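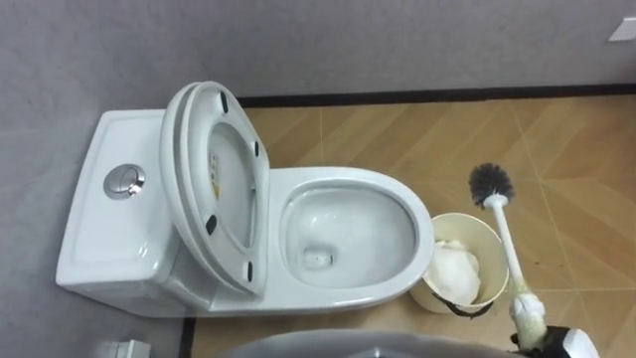
Cleaning a toilet is a harder test for a humanoid robot than lifting a box, according to one early reader of the results, Oral, who asked why so few labs had tried it. Sulotine today released its answer in a report on teaching whole-body household tasks from human demonstrations.

SKULMONT, August 7, 2023 – The method, called Notby, trains one control policy for the arms, hands and legs together. Earlier versions used two policies, one for balance and one for the hands, and the robot tended to stop walking before it reached for anything.

Sulotine collected 1,729 demonstrations in June, covering 7 bathroom tasks. Picking up a toilet brush by its handle was among them. The combined policy finished more trials than the split one on 4 of the tasks. On the others the two were level.

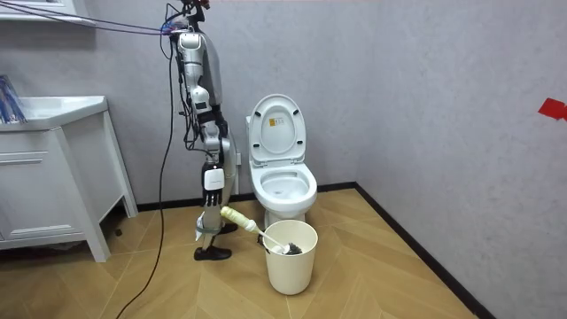
Humanoid robot beside the toilet, with the brush standing in a bucket.

Long tools remain the weak point. A small error at the grip becomes a large one at the bristles, and the policy does not yet correct for it well. Work on this continues at the Skulmont site.

The report and the training code are available from Sulotine on request. Demonstration data will follow once it has been checked.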